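2020-03-04 作業ノート(梱包室、Wernthorpe)
記入:自分。読む人:自分、Sabine、Rhun。Helgeは読まないと言っていたが読む。

朝、暖房が効きすぎていた。温度計は窓際で20℃、棚の前ではそれより上。棚の前の数字は見なかったことにしたかったが、記録用紙の欄がちゃんと二つあるので両方書いた。用紙を作ったのは去年の自分。恨む相手が近すぎる。

■ 木箱177番
Zirkwoodから届いた外箱。Moen行きの貸出品を入れる予定のもの。注文は内寸指定、届いたのは外寸がその寸法の箱。つまり板厚の分だけ中が狭い。注文書を引っぱり出したら、図面の寸法線が板の内とも外とも取れる位置に引いてあった。引いたのは自分。ここまでで午前の元気をだいたい使った。

とりあえず内箱を仮に入れてみる。入るには入る。緩衝材を入れなければ。
側面の緩衝材を薄くする案と、箱を作り直してもらう案がある。Alvarに電話したら「薄くていいでしょう、トラックはゆっくり走らせます」とのこと。トラックを運転するのはAlvarではない。Zirkwoodに作り直しの見積もりを頼んだ。返事待ち。

蓋のパッキンは良い出来。四隅の継ぎ目を斜めに切って突き合わせてあり、前回の箱(直角に突き合わせて一か所だけ隙間、そこから線香花火みたいに湿気が入ってきた件)より明らかに進歩している。ここは褒めておく。褒めた文面を見積もり依頼のメールの冒頭に置いたのは作戦である。

ねじ。蓋は十字ねじで来ていたので六角のボルトと受け金具に替えた。十字は三回開け閉めすると頭がなめる。巡回展で三会場なら、開け閉めは三回では済まない。税関でも開く。関係者が「ちょっと見たい」と言っても開く。
受け金具を入れるときは下穴を先に。Rhunへ、先にである。

■ 湿度の試験、続き
先週から閉めてある小型の試験箱(合板、内側に遮断シートを貼ったもの)を開けた。記録計を読む。
・中央に置いた計器:変化はゆるやか。夜に下がって昼に戻る。部屋の動きに半日くらい遅れてついてくる。
・隅に置いた計器:中央より反応が早い。隅のシートの貼り合わせが甘いのだと思う。
・蓋裏の計器:電池切れ。初日の夕方で止まっている。残りの日々について、この計器は何も語らない。

次回から電池は入れる前に測ること、と書こうとして前のページをめくったら、11月の記入に同じ文があった。今度は赤ペンで書いた。効果は不明。

隅の件。シートを角で折り込むときに、熱で押さえる順番が悪いのではないか。今は底、長辺、短辺の順。底の角に三枚重なりができて、そこだけアイロンが浮く。短辺を先にして、重なりを上側に逃がしてみる。明日、端材で一つ作る。アイロンの温度は今のまま変えない。二つ同時に変えて何が効いたのか分からなくなるのは、もう去年やった。

■ 重さ
内箱の空の重量、1,729 g。秤は二回とも同じ数字を出した。三回目をやるとだいたい違う数字が出るので、二回でやめた。
Sabineに数字を伝えたら「有名な数ね」と言われた。意味が分からず頷いておいた。昼に調べた。なるほど、二通りの立方数の和。梱包には何の役にも立たない。

輸送書類の重量は外箱込みで書く。前回、中身の重さを書いて空港で止められた。止めた人は正しかった。

■ 綿布と薄葉紙
薄葉紙の新しい束を開封。前の束より少し硬い。くしゃっと丸めて詰め物にすると、戻ろうとして押し返してくる。重い陶片には都合がいいが、薄い縁のあるものには使いたくない。棚の札に「硬い方」と書いて分けた。もう一方の札は「硬くない方」。語彙の豊かな職場である。

中性紙と書いてあるものを一枚、試験ペンで確認。色は問題なし。
綿布は洗ってから使う。糊が抜けていないまま使った年に、黒い漆の面へ白っぽい跡がついて、拭けば取れたのだけれど、取れるまでの時間がたいへん長く感じられた。洗剤は香りのないもの。先月の当番が買ってきたラベンダーは掃除用に格下げ。

■ ラベル
Sosoraの倉庫から戻った箱のラベルが半分はがれていた。糊のせいではなく、貼った面に埃があったせいだと見ている。剥がれた裏に木屑がきれいに並んでいた。
対策:
貼る前に刷毛で払う。
テープで上から押さえない(端から浮くと全部持っていく)。
番号は箱本体にも鉛筆で書く。見えにくい場所に。見えにくいが、探せばある場所に。
「見えにくいが探せばある場所」がどこなのか、三人で意見が割れた。右側面の下の角に決定。Helgeは左がいいと言う。右である。

天地の矢印は両側面と正面に。矢印を貼っても横倒しで届くことはある。それでも貼るのは、横倒しで届いたときに怒る資格を得るためだとSebastiãoが言っていて、これは梱包について聞いた中でも実用的な部類の意見だと思う。

■ フォームの選び方(新しく来る人に渡す紙の下書き)
物に直接触れる層と、衝撃を受ける層は別に考える。
触れる層は、きめが細かく、粉が出ず、切り口が滑らかなもの。指でこすって粉が指につくなら使わない。
受ける層は、物の重さに見合った硬さのもの。軽い物に硬い層を当てると、床と同じ働きをする。重い物に柔らかい層を当てると、底まで沈んで、やはり床と同じ働きをする。柔らかければ優しいというのは人間関係の話で、それも怪しい。
ウレタンは長く置くと崩れてべたつく。運ぶ間だけなら外側に使ってもよいが、運ぶ間だけのつもりの箱がその後十年棚にいる例を、この部屋の奥でいつでも見学できる。
色つきのものは、触れる面に使うなら色移りを見る。白い綿布を湿らせて挟み、重しをして一晩。
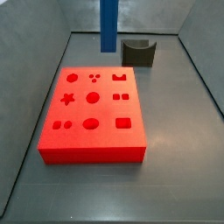 問:シリカゲルはいつ箱に入れるのか。
答:蓋を閉める日の朝。目標の湿度に調湿を済ませたものを袋ごと秤で測り、重さを記録してから入れる。前の週から部屋に出しておくと、箱ではなく部屋の湿度に馴染んでしまう。

下書きの続き。
凹みを切るときは、物を置いて輪郭を写さない。紙に写し、紙を切り、紙をフォームに置く。物の上に鉛筆を走らせた人が過去にいる。名前は書かないが、このノートの筆跡を見れば分かる。
指を入れる逃げを必ずつける。逃げがないと、取り出す人はフォームを押し曲げるか、物の一番つまみやすいところをつまむ。一番つまみやすいところは、たいてい一番折れやすい。取っ手のある器で考えてほしい。
刃は惜しまず折る。切れない刃は斜めに逃げて、上面は図面どおり、底は別の図面どおりの穴ができる。

Rhunの意見として、深さは物の高さの半分より少し深く、とある。平たい物ならそれでよい。背の高い物では足りないし、球に近いものは半分を越えたところから今度は出てこなくなる。表にするのはやめて、実物の代わりの粘土で試すこと、とだけ書いた。表にすると表しか見なくなる。Rhunは表が欲しいらしい。たぶん作って壁に貼るだろう。

■ 落下試験
午後、内箱に砂袋を入れて落とした。高さは膝、腰の二段階。測り方としてはどうかと思うが、巻尺をHelgeが持って帰ってしまっている。
膝:砂袋の位置ずれなし。衝撃シールも反応なし。
腰:角から落としたときに底の隅が少し潰れた。シールは反応。シールが反応したことに全員で少し喜んでしまったが、反応してはいけない試験である。
隅に当て材を足して、巻尺が戻ってから正しい高さでやり直し。今日の結果は参考。報告書には載せない。

砂袋は底が破れかけている。掃除機の紙パックも交換時期。この二つの事実が出会う前に砂袋を縫う。

■ 在庫・雑
六角ボルト、長い方が足りない。Alvarに発注依頼済み。
遮断シートは次の箱の分までは持つ。失敗しなければ。
両面テープの新しい巻は糊のにおいが強いので、物の入る空間では使用禁止。外箱の書類袋用に回す。
整理番号101の古い内箱、蝶番が錆びていた。直すか潰すかをSabineが決める。先月もSabineが決めることになっていた。
ドアの下の隙間風、まだある。試験箱を床に置くと片側だけ冷える。台に載せた。隙間のほうは施設課に出した依頼が「受付済」のまま春を迎えそう。

■ 明日
端材でシートの折り順を変えた角を一つ。短辺から。
電池。
Zirkwoodの返事が来たら図面を描き直す。寸法線は板の内側に引き、さらに「内寸」と字で書く。字の横に矢印も描く。
Helgeから巻尺を取り返す。

追記(夕方):Zirkwoodから返事。パッキンを褒められて職人が喜んでいる由。見積もりは添付なし。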